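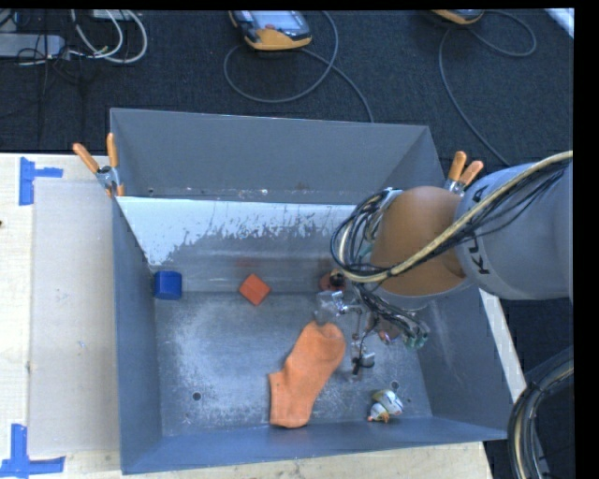 An orange sock and several smaller items on the scratched floor of a grey metal bin.

What the Bin Keeps

May
By the Senunia Quarterly features desk

Every household has a container into which things are put when there is no time to put them anywhere else. It may be a drawer in the kitchen, a basket at the foot of the stairs or a metal bin on a table. Its contents are seldom valuable. A toy block, a sock without its partner and a piece of something that once belonged to something larger can share the same few inches for months.

For this feature, the home section of the Senunia Quarterly asked readers to empty one such container and report on what they found. Replies came from 46 households. Most were from the Senunia area, with a smaller number from Mevar and the surrounding towns. The letters were frank, and several were accompanied by lists running to a second page.

Socks appeared in 30 of the replies. Small toys came next, and blocks were mentioned more often than any other kind. Keys, coins and dried-out pens were also common. One reader in Mevar found a curtain hook that matched no curtain in the house and returned it to the bin.

The sock deserves particular attention. It is soft, it folds into corners, and it leaves the laundry by routes that are difficult to trace. Readers described finding single socks inside pillowcases, behind radiators and in the sleeves of winter coats. Once found, a single sock is rarely thrown away. It is set aside until the other one appears, and the mixed bin is the usual place for it to wait. Bright colors have an advantage. An orange sock against gray metal can be seen from across a room, whereas a black one may sit at the bottom of a dark basket through several seasons.

Toy blocks present a different problem. They belong to a set, and the set generally has its own box. The box, however, is often on a high shelf or in another room, and a block picked up from the floor at the end of the day goes to the nearest open container. Households with young children reported making this decision many times in a single evening. In one case the block box was found to be almost empty, its contents having been distributed among four other containers over the course of a winter.

Madis, a home storage advisory service based in Senunia, recommends that a mixed bin be kept, provided that it is emptied on a fixed day. The service suggests Friday, before the weekend adds to the load, and allows 20 minutes for the task. The bin should be emptied completely onto a table or a sheet. Taking items one at a time from the top is discouraged, as the lowest layer is then never reached.

Sorting proceeds by destination. Items for the same room are placed together, whatever they are, and each group is carried to its room in one trip. Articles with no known home are returned to the bin, but only once. Madis advises that anything still unclaimed after 2 further rounds be given away or discarded. Readers who had tried the method said that this last step was the hardest to observe, particularly with parts of toys.

The choice of container also received comment. Wicker is attractive but catches on knitwear. Fabric bins collapse when half full and hide what lies in the folds. Clear plastic shows its contents at once, which some readers considered a benefit and others a reproach.

Metal has its supporters. Henriques, a secondhand dealer in household and workshop goods in Mevar, reports steady demand for used metal bins, including those with scratched floors and flaking coatings. Buyers are said to prefer a wide, open top and sides that slope outward, which make it easier to reach an object at the bottom. Wear on the inside is generally accepted. The dealer does recommend checking any bin with holes in its floor before using it for small articles. Coins, beads and screws will find their way through, and a piece of felt cut to size is an adequate remedy. Loose flakes of coating should be brushed away and the surface wiped down before clothing is stored in it.

A lid is not advised. Readers whose bins had lids reported that objects were soon being left on top, and that the lid became a second container requiring its own day of the week.

Several households wrote again after completing the exercise. One had reunited nine pairs of socks. Another had identified a small black wheel as part of a toy truck given away the previous year, and had kept the wheel.

Sign up for the Senunia Quarterly newsletter to receive our home features by email. You can unsubscribe at any time.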